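4. How Missing-Person Notices Travel Through Local News

Figure 3.

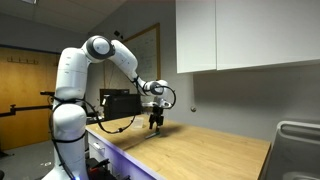 The previous section dealt with the police notice as a genre. We turn now to what happens once the notice leaves the building, a journey that is shorter than one might hope and stranger than one might expect.

4.1 Material

The corpus consists of 73 missing-person notices issued in the Uston district, together with every follow-up item we could find in the two local papers and on the Vetitz radio news page. A notice entered the corpus if it named an adult and gave a last known location. Notices concerning children were left out, as they follow a separate procedure with its own wording. Notices concerning boats were also left out, though one of them had been filed under "persons" for two years and had collected a fair amount of sympathy.

Each notice was read alongside its follow-ups by two coders. Disagreements were settled by Kelly Mendonça, whose patience with the phrase "last seen in the area of" should be recorded somewhere, and may as well be recorded in this paragraph. The coding sheet is given in Appendix B.

4.2 The first item

Local papers reproduce the notice almost word for word. Height, build, hair and jacket arrive in the order in which the police listed them, and a typing error in the notice will usually survive into print. In one case a man was described in the original as wearing "blue jeans and a dark genes," and both papers carried this faithfully. A reader wrote in about it. The letter ran longer than the news item.

What the papers add is place. The notice says "the Gotau side of the river"; the paper says behind the old ice rink, where the parking lot floods. The additions come from reporters who live nearby, and they are mostly correct. They are also the part that readers repeat. When we followed comments under the radio station's posts, jackets and heights had dropped away by the second day, while the ice rink was still going strong and had in some tellings acquired a second entrance.

4.3 The follow-up, if any

Follow-ups are where the record thins out. A person found dead is nearly always reported, often with a short piece identifying them by age, hometown and job. A person found alive is reported much less reliably. The usual form is a single line, "has been located," with no place, no time and no thanks to anyone. In 10 cases the only sign that the matter had ended was that the original item had been taken down, which a reader could just as easily blame on the website.

Editors we spoke to gave sensible reasons for this. An adult who has chosen to be elsewhere for a weekend is entitled to come home without a headline. Space is short. The police do not always call back. One editor in Abdella told us she kept a list of open cases taped inside a cupboard door and crossed them off as word reached her, mostly in the supermarket. We asked if the list could be consulted for this study. It could, but the cupboard had been painted.

The effect on readers is lopsided all the same. Someone who follows the local news closely, and believes what it says, will come away thinking that people who go missing near water seldom return. Our own figures do not support this, but our own figures took a long time to put together and were not on the radio.

4.4 Wording over time

Notices issued before 2000 tend to give an occupation in the first sentence. Later ones push it down or drop it, and the occupation comes back only if there is a death to report. We have no firm account of the shift. The station staff pointed to a new form with fewer boxes. The form, when we obtained it, had more boxes, several of them labeled "other."

A second change concerns friends. Older notices say that the person "was in company." Newer ones say "last seen by friends," and the phrase has hardened to the point where it appears in notices whose other details make friends unlikely, among them one for a man who had been alone on a night shift. The papers printed it as received. Section 5 takes up the matter of who supplies these phrases, and whether anyone reads them back before they are sent.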